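How to Clear Out and Reset a Kitchen Table That Collects Everything

Posted by Beverley Grimshaw
Updated February 20, 2025

Most kitchen tables turn into storage sooner or later. Mail goes down first, then shopping that has no place in the cupboards, then whatever came out of a coat pocket. The method on this page takes one afternoon the first time and 15 minutes a week after that. It works for a table, a counter or the top of a chest freezer.

What you need

A trash bag
A bag or bin for paper and card recycling
One large tub or bucket, clean and dry
A damp cloth and a dry cloth
A pen and a few sticky labels

You don't need to buy organizers before you start. Wait until the sorting is finished and you know what is staying. I bought a Skalby shelf unit before I had sorted anything, and it was too shallow for half of what I kept.

Step 1. Take out the trash first

Go over the whole surface and pick up only what is plainly trash: torn wrappers, empty packets, used tissues, dead batteries (these go to a battery drop-off, so keep them apart). Don't open letters yet. Don't read anything.

Packaging is the slow part. Flatten card boxes as you go. Foam fruit sleeves are not taken by curbside recycling in our town, and paper cups with a lining usually aren't either, so check your local list before you put them in with the card.

Step 2. Bring everything else to the middle

Push what is left into one pile. If you use a tablecloth, leave it on for now, as it will catch crumbs and small bits. Stand the tub next to the pile or on the table itself if there is room. 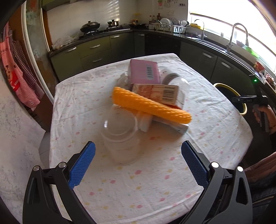
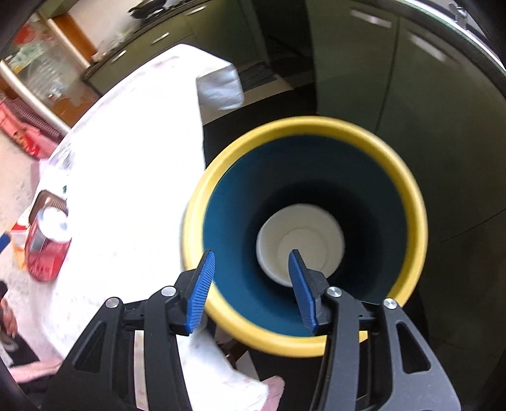
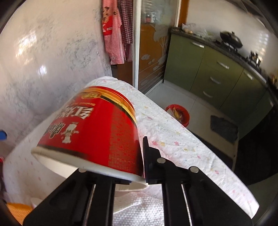
Step 3. Sort by where things belong

Pick up one item at a time and decide which room it goes to. Avoid sorting by type. A pile of "small things" will still be on the table tomorrow, but a pile for the bathroom can be carried to the bathroom.

Use the tub for anything that leaves the kitchen. When it is full, walk it around the house and empty it, then come back. Put things away properly on each trip, even if it means opening a drawer you would like to avoid.

If you can't decide on an item within a few seconds, put a label on it with the month and set it in a box. I labeled mine August. When the box comes out again six months later, anything you haven't looked for can go.

Step 4. Check food and medicine

Look at the dates on every packet and tube. Food that is still good goes to the front of the cupboard so it gets used next. Keep medicines and creams in their cartons, because the dose and the date are often printed only on the outside. Many pharmacies will take back the expired ones.

Step 5. Deal with the paper

Paper comes last since it takes the most thought. Make two stacks:

To do: bills, forms, anything with a deadline
To file: statements, warranties, school letters already answered

Everything else goes in recycling. Shred or tear through account numbers. The to-do stack should have a set home off the table. Mine is a wire tray by the phone.

Step 6. Clean and reset

Gather the tablecloth by its corners and shake it outside. Wipe the table with the damp cloth, then the dry one. Wash the cloth if it needs it and check the care label for the temperature.

Put back only what you use at every meal. For us that is the salt, the napkins and a fruit bowl.

Keeping it clear

Pick a time each week and repeat Steps 1 to 3. If several people use the table, give each person one basket near the door and agree that stray items go there.

Comments

Fikri Tjoa: We did this before my in-laws came. The paper took longer than all the rest together. Do you keep appliance manuals?

Beverley Grimshaw: Only if I can't find them online. I write the model number inside a cupboard door.

Marlina Yusof: For a small apartment I would skip the box in Step 3. We have no place to keep one for six months. I use a shoebox and check it after one.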